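Prirenine Hand Gripper Kit
Trigger-operated two-jaw gripper for home and shared workshops

Updated May 26, 2020

Overview

The Prirenine is a hand-held gripper that you build yourself from a kit of flat parts, screws and pads. You hold it in one hand and squeeze the trigger, and two jaws close on the object. It has the same jaws and the same pads as the Itano arm gripper, so anything you learn about picking things up by hand carries over when you bolt the jaws to an arm later.

The kit comes in a single and a pair. Most people who order from a shared workshop take the pair, one for each hand.

What is in the kit

Two jaw arms, black, slotted
Linkage plates and pivot screws
Two ribbed finger pads, blue
Trigger, return spring and pull cord
Handle shell in two halves
Camera bracket (camera not included)
Hex key and a spare set of screws

The pair has two of everything except the hex key.

Specifications

Jaw opening, pad to pad: 122 mm
Pad length: 64 mm
Recommended load: up to 100 g at full opening, more with the jaws partly closed
Spring rating: 2000 cycles before the first tension check
Drive: hand trigger, no motor, no battery
Camera bracket: one slot, tilts forward and back

Building it

You need a clear table, the hex key from the bag and a small flat screwdriver. No soldering. An evening is enough if you have put together flat-pack furniture before.

Start with the linkage. Lay both jaw arms on the table with the slots facing up and fit the pivot screws finger tight. Do not use thread lock yet. Work the jaws open and closed by hand and watch that they meet in the middle. If one side gets there early, loosen both screws on that side, push the plate back toward the handle and try again. Tighten only when they meet.

The pads go on next. They slide onto the fingers from the tip, ribbed side facing in. They are a tight fit on purpose. Warm water softens them if your hands are not up to it.

Thread the pull cord before you close the handle. This is the step people skip, and then the shell has to come apart again. The cord runs under the small post, not over it. Tie it off with the jaws fully open and leave a finger's width of slack.

Fit the camera bracket last. Set the tilt so both pads show in the lower part of the view when the jaws are open. If you can only see the tips, tilt it down one notch.

First practice

Fill a box with things you already have at home and take them out one at a time. Packaged snacks are good for this. The wrappers are slippery, they crinkle and shift when the jaws touch them, and nothing is lost if one gets dropped. Put a cloth on the table first – small bags slide a lot on bare stone or glass.

Some notes from our own bench:

Come in from above with the jaws wide and lower the pads on either side of the item. Coming in at a slant tends to push the box.

A crimped wrapper end makes a good handle. So does a packet that is already leaning upright.

For flat bags lying on the table, turn your wrist so the pads line up with the short side.
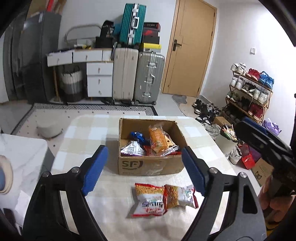
With the pair, use one gripper to steady the box and the other to pick. It feels slow at first. Work with the box near the middle of the table and keep your elbows off it, or the handles will knock together when both hands reach in. If a second person is holding the other gripper, agree on who goes first.

Once snacks are easy, move on to socks, then to cutlery. Thin metal is the hardest for these pads and there is no shame in adding a turn of rubber band.

Care

Wipe the pads with a damp cloth. Do not use alcohol, it dries out the ribs. Check the pivot screws after the first few sessions and again whenever the jaws feel loose. A drop of thread lock on each one is fine once you are happy with the alignment.

Keep the cord away from heat. A worn cord goes fuzzy near the post before it breaks, and a new one takes ten minutes to fit.

Spares and add-ons

Finger pads, set of two, blue
Pull cord, pack of three
Return spring
Tsai wrist plate, for mounting the jaws on an Itano arm
Zinddale wall hook, holds one gripper by the handle

The Tsai plate needs the older four-hole pattern. Kits shipped before July of last year have it already. For later kits, order the plate with the adapter ring.

Shipping and returns

Kits ship flat in a cardboard mailer. Unbuilt kits can be returned with all bags sealed. If a part is missing or bent, send us the bag number printed on the label and we will mail the part, no return needed.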